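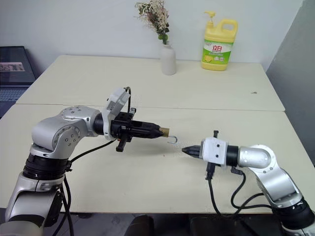 May – lock bench, corrosion trial, second pass

Carried on with the salt fog set from Tomunport. Denise had the box opened and the tags sorted before I got in, so the morning went on the cylinders. We are still trying to settle whether the dry lubricant holds up better than the light oil once salt has got past the keyway. First pass said yes, but Romana thinks the oil samples were overfilled, and looking at her notes I agree. Redone this time with the dropper, same dose for every lock.

Hours in the fog: 189 for the whole set. The plan said more, but the cabinet was wanted for Dorin's hinges and we took them out when he asked. Good enough for comparing one lubricant with another. Not good enough to put beside last year's numbers, so please don't.

Cleaning

Rinsed in plain water, shaken out, left on the rack overnight with the keyways down. No compressed air this time. Chelsea blew out the last set and we lost the loose deposit she wanted to weigh.

Cutting pins

Sanded the two replacement top pins by hand, 2000 grit, wet. Slow. The Naylor paper clogs less than the Arberg but it curls when it is soaked, so tape the corners down first. Finished both before lunch and measured them against the old ones. Close match, no further work.

Turning feel

Done by Poppy and me separately, notes not compared until the end. Scale as before: free, gritty, stiff, stuck.

Dry lubricant: mostly free, one gritty. The gritty one cleared after a few turns and stayed clear.
Light oil: gritty all through. Brown paste on the key when it comes out. Poppy put one down as stiff and I had it as gritty, so we wrote both.
Nothing added: stiff, and one stuck. Left the stuck one alone for Denise to section.
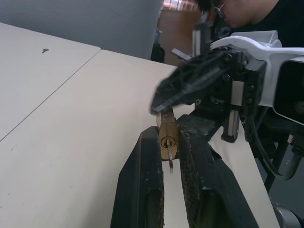 Brass padlock, key in the cylinder.

Shackles

Separate problem from the cylinders and I want to keep it separate in the write-up. Several locks turned freely but the shackle would not jump when the key came round. The spring sits at the bottom of the long leg hole, and salt collects there with nowhere to drain. Tapping the body on a block of wood freed most of them. Romana would like a drain hole added to the Viner drawing. I would rather see a looser fit on the leg first, as a hole lets more in. To be argued over when the sections are back.

Small things

The keys wear too. Two of the copies are visibly rounder at the tips than the originals, and they were cut from the same blank. Use originals only for the feel test from now on.
Tags: pencil survives the fog, marker does not. Again.
Someone has put the fine tweezers back in with the files. They go in the drawer with the pin tray.

To do

Denise – section the stuck lock and one oil sample, photograph the driver springs.
Chelsea – weigh the deposit, ask Tomunport what salt they use.
Dorin – say when the cabinet is free.
Me – type up the feel notes, order more paper, find the missing follower.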